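About Us

Pakzad Equipment Planning

Home / About Us

Who We Are

Pakzad Equipment Planning advises small manufacturers, technical colleges and research groups on the purchase of robots and related automation equipment. The firm does not sell machines and takes no commission from those who do. Our fees are paid by the client, are set before work begins, and do not change with the size of the purchase.

The firm was established to serve organizations that buy equipment of this kind only once or twice in a decade. Such organizations often have capable engineers and a careful accounting office, but no one whose regular duty is to compare quotations for grippers, benches, controllers and service contracts. We supply that function for as long as it is needed.

What We Do

Most engagements begin with a task study. The client names the handling work it wishes to automate or to record, and our staff set out the steps of that work on a bench before any price is requested. Everyday objects with cords, switches and sockets are included in every study, as they place different demands on a gripper than boxes or machined blocks do. A written requirement follows, and only then are suppliers approached.

From the requirement we prepare a budget in two parts. The first part covers purchase: the equipment, mounting hardware, freight, installation and the operator training offered by the supplier. The second part covers ownership, and includes spare fingers and cables, floor space, electrical work, software renewals, insurance and the staff hours needed to keep the equipment in use. Clients are asked to approve both parts together. 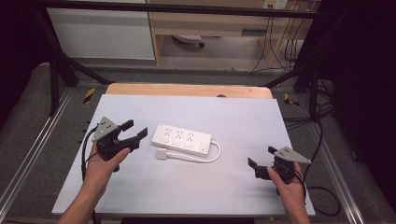 The ownership budget is the part most often left out of grant applications and capital requests, and it is the part on which our staff spend the most time. Cable replacement, for instance, is seldom listed by a supplier as a separate line. We ask for it in writing, along with the expected delivery time for each wearing part. Where a supplier is unable to give a figure, the budget shows the line as open and the client decides how much to hold in reserve.

We also review quotations that a client has already received. A review of this type normally takes 10 working days from receipt of all papers and ends in a short report with a recommendation to accept, revise or decline.

Our Programs

Zastari is our planning service for colleges and vocational schools. It follows the academic budget year and includes advice on bench layout, shared use between departments and the phasing of purchases over two years. Schools in the program may request one site visit each term.

Arell is our service for research laboratories and small engineering firms. It is intended for groups that need hand-held grippers, fixed arms or both, and that must decide which to fund first. Many of these groups are best served by buying the simpler equipment, using it for a season, and returning to the larger purchase with their own records in hand. Arell allows for this, and a second budget may be prepared within the same agreement.

Both services are offered from our office in Pudness, where we keep meeting rooms and a reference library of catalogs and service terms.

How We Work

Each client is assigned two planners, one for technical matters and one for cost. Neither may hold a financial interest in any supplier under consideration. All quotations are kept on file, and the client receives a full copy when the engagement closes.

To date the firm has completed 124 equipment plans. About a third of these ended in a smaller purchase than the client first had in mind, and several ended in no purchase at all. In those cases the plan is retained and may be reopened at the client's request without a new study fee, provided the task has not changed.

Schedule of Fees

The current schedule of fees took effect on 05/04/2019 and applies to all new agreements. Agreements signed before that date continue under their original terms. Public schools may ask for payment to be divided across two budget years.

Inquiries

Requests for a first meeting should be made in writing and should state the type of work to be done, the space available and the date by which funds must be committed. Organizations with a fiscal year beginning in July are advised to write to us no later than April.

About Us | Zastari | Arell | Fees | Contact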